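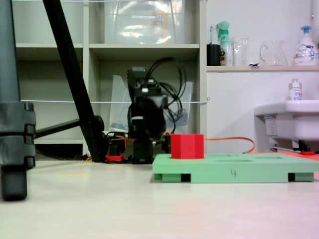

My sister-in-law swears that a shape sorter should be wood or nothing, and she said so again the minute I told her I was putting up a page of our red and green one. Fine! I happen to love the red and green, and the page is going up anyway. It's a gallery, so I'll keep the chatter short.

The board is mint green with shapes cut right through it, and the blocks are as red as they come.
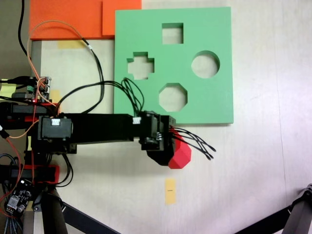

I picked those two colors myself, after a long evening with the Wellholm color chart and a pot of tea. The other choice was yellow on gray — very tasteful, very dull.

Somebody wrote a 4 on the front edge in marker, and I've grown fond of it.

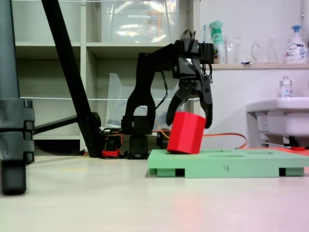 My favorite block is still the six-sided one. It feels good in the hand, and it makes a nice paperweight on my desk in the off hours.

Next up is a page on the Jirnar stacking rings, probably in July.

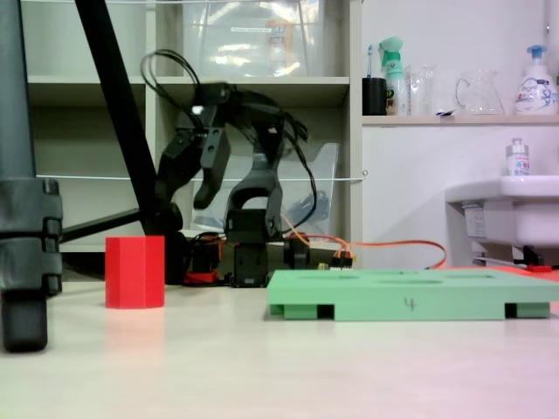
I want to get the whole shelf up here eventually, puzzles included (even the one with 51 pieces).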